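Carholm Ceasefire Line

The Carholm Ceasefire Line, usually called the Carholm Line, is the line of separation between government forces and the Zitell Front in the Givetti Valley. It runs for 74 kilometers, from the upper bank of the Zuccaro River to the road junction east of Carholm, the town where the agreement setting it out was signed. The line is not an international border and has no effect on claims to land on either side. It has been in force since June 18, 2019.

The line is monitored by the Carholm Verification Mission, an unarmed body set up under the same agreement. The mission records violations and reports them to both parties. It has no power to arrest, search or disarm.

Contents
Background
Terms
Course of the line
Verification
Markers and signs
Crossings and civilian movement
Violations
Assessment
See also

Background

Fighting in the Givetti Valley began as a dispute over the control of road tolls and water rights on the Zuccaro. The Zitell Front took its name from the highland district where most of its early members were recruited. It held the upper valley for several years without being able to take the towns below, while government troops kept the towns and lost the use of the roads between them at night.

Several local truces came before the Carholm agreement. Most were arranged by village elders for harvests or burials and lasted a few days. They were not written down, and each side later gave a different account of what had been promised. A longer truce in May of the same year as the agreement failed after a supply column was stopped at the Zuccaro bridge. The parties disagreed on whether the column had carried fuel for a clinic or for military vehicles, and there was no third party present to say. The dispute over the column is the reason usually given for the detail with which the later agreement treats inspection and the recording of incidents.

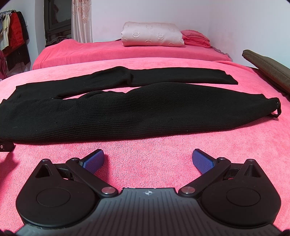

Talks were held in Carholm because it lay within reach of both sides by road and because its school had two entrances. Delegations did not share a room until the last stage. Drafts were carried between them by a small secretariat, which also kept the only agreed map.

Terms

The agreement is made up of a main text, a map and 5 annexes. The main text is short. It commits the parties to stop offensive action, to pull back heavy weapons, to allow the passage of civilians, and to accept verification. The annexes carry most of the working detail.

Annex A – Map and written description of the line
Annex B – Classes of weapons and distances of withdrawal
Annex C – Rules for crossings
Annex D – Detainees and missing persons
Annex E – Powers and limits of the verification mission

Where the map and the written description differ, the written description is followed. This rule has been used most often along the Zuccaro, where the river has moved its main channel since the map was drawn.

The agreement has no end date. Either party may leave it by giving written notice to the mission, and the notice takes effect after a waiting period during which all other terms continue to apply. Neither party has given such notice. The text does not deal with the political status of the upper valley, the return of seized land, or the future of Zitell fighters. These matters were left to later talks, which have met irregularly and have not produced a signed document.

Course of the line

The western end of the line is a survey point on the upper bank of the Zuccaro. From there the line follows the river downstream as far as the bridge, then leaves the water and crosses farmland in a series of straight sections. It passes north of the village of Givetti, which gives the valley its name, and climbs to a low ridge before turning down toward Carholm.

A strip on each side of the line is closed to armed personnel. The strip is narrow on the farmland, where positions were already close together, and wider on the ridge, where artillery had been placed. Farmers may work inside the strip by daylight if they are registered with the mission. Grazing is treated separately, as herds were often used as cover for movement in earlier truces.

Part of the farmland section divides single holdings. The mission keeps a list of these and issues seasonal passes to the households concerned. Disputes over passes make up a large share of its office work.

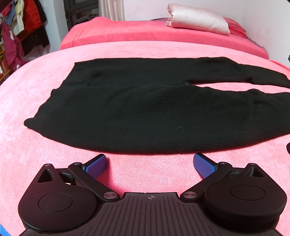 Verification

The mission operates by patrol, by fixed observation posts and by complaint. Patrols are announced to both sides before they leave, and their routes are not. A patrol is made up of monitors, a driver and an interpreter, and may not be accompanied by members of either force. Observation posts are placed at the bridge, on the ridge and near Givetti.

Reports are written to a fixed form. The monitor states what was seen or heard, from which position, and for how long. A cause is entered only if it was directly observed. The sound of an explosion is therefore recorded as a sound, with a bearing if one could be taken, and is not listed as shelling until a crater or fragment has been examined. Both parties have complained that the method is slow. The mission has kept to it on the ground that a wrongly assigned incident does more harm to the ceasefire than a late one.

Each confirmed incident is placed in one of three classes. Minor incidents include the display of weapons in the closed strip and the blocking of a patrol for a short time. Serious incidents include any firing across the line. Grave incidents are those that cause death, or in which a position is taken. Grave incidents must be reported to both parties on the same day, and a meeting of liaison officers must follow.

Funding is shared among several donor states under a trust arrangement. Staff are hired on short contracts, and turnover has been high. The ridge post has been the hardest to fill, especially in winter, when it can be supplied only by tracked vehicle.

Markers and signs

Annex A requires the line to be marked on the ground wherever it crosses a road, a footpath or cultivated land. Markers are concrete posts painted white, with a metal plate on the upper face. Posts on the farmland are set back from plow lines and carry a number that matches the written description.

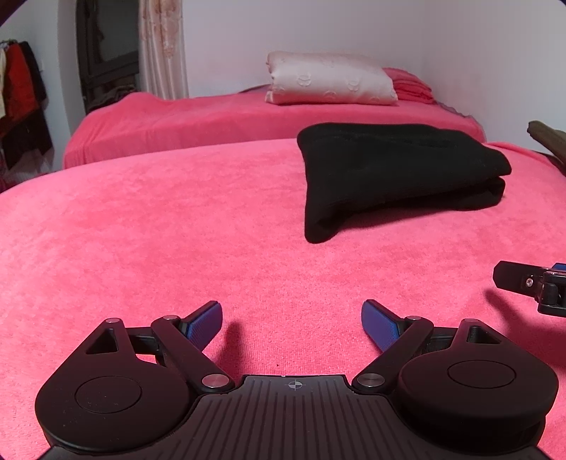 The marker plate was the subject of a separate technical note, as both sides rejected any design with letters, national colors or an arrow. The design finally adopted is a circle divided into quadrants, with the center of the circle placed over the surveyed point. It is a common form of alignment mark, and a small one of the same type can be seen at the front edge of the black gripper's body, between the two housings. On the plates the quadrants are left unpainted, after an early version in two colors was read by some villagers as showing which side owned which field. Surveyors' notes give the position of each post to the center of the circle, and a plate that has been turned or knocked loose is logged as damaged until it is measured again.

Warning signs for unexploded ordnance are separate from the line markers and follow the pattern already used in the valley. They are maintained by clearance teams and not by the mission.

Crossings and civilian movement

Annex C sets up five crossings, two for vehicles and three for people on foot. The vehicle crossings are at the Zuccaro bridge and at the Carholm junction. All are open by day. Night passage is limited to medical cases, which are cleared by radio.

Persons crossing are asked for an identity document issued by either side. Papers issued by the Zitell Front are accepted for this purpose only, and the agreement states that acceptance does not amount to recognition. Household goods, seed, tools and livestock may be carried without charge. Fuel is limited by volume, and the limit has been a repeated cause of protest among mill owners on the upper Zuccaro.

Families displaced during the fighting may return to homes on either side of the line. During the first year of operation 2679 persons were registered as returning through the Carholm junction. Returns through the foot crossings were not recorded in the same way, and no total for the whole line has been published.

Violations

Most recorded violations are minor and occur on the farmland section, where posts are close together and soldiers on both sides are known to cross the strip to buy food. Firing across the line has been concentrated on the ridge. The most serious incident took place at the Zuccaro bridge, when an exchange of fire closed the crossing and a monitors' vehicle was hit. The mission's report did not state who had fired first. Both parties accepted the report, and the crossing was reopened under a revised schedule for the change of guards.

Use of small drones is not covered by the main text, which refers only to "aircraft." The government side holds that the word includes drones of any size. The Zitell Front holds that it does not. The mission logs drone flights in a separate register and does not class them as violations.

Assessment

Writers on the conflict generally agree that the line has reduced deaths among civilians in the lower valley. They differ on its wider effect. One view holds that exact rules and slow reporting allowed both forces to step back from incidents that would earlier have led to reprisals. Another holds that the line has hardened into a border in practice, with separate school calendars, separate road repair and two sets of land records, and that each year of quiet makes a settlement on the upper valley less likely.

Little work has been done on the opinions of people living inside the closed strip. A survey planned by the mission was dropped when the parties could not agree on the wording of the place names.

See also

Demilitarized zone
Line of control
Ceasefire monitoring
Zuccaro River
Zitell Front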